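Fitard Rally 600 Megaphone
by Beltell

If you've ever tried to speak to a crowd from the back of a pickup, you know how fast your voice gives out. The Rally 600 is the one our own staff grab on their way out the door, and we love it! It carries up to 600 yards outdoors on a calm day, and the strap is wide enough that a candidate can wear it through a whole afternoon of street stops (we've done it, in July).

The handheld mic unclips, so a press aide can hold the horn while the speaker faces the crowd. There's a siren too, under a flip cover so it won't go off in the middle of a speech.

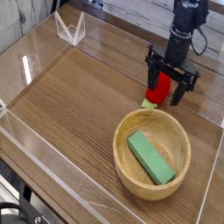
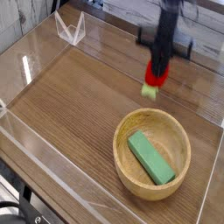 Wooden tabletop, two views.

In the package: megaphone, mic with coiled cord, shoulder strap, 2 battery trays. Each tray takes 4 C cells, sold separately.

Weather: fine in light rain. Please don't leave it out in a storm.

"We used ours at every stop in Ghaffari Square and people at the far fence heard the whole thing. The mic cord is a bit short for tall speakers, but I'd buy it again tomorrow." Javiera Zapata, campaign scheduler

Also available in the smaller Rally 500, same mic and same strap. Ordering for several field offices? Write to Jocelyn Abella at the Beltell sales desk and she'll set up one shipment for all of them.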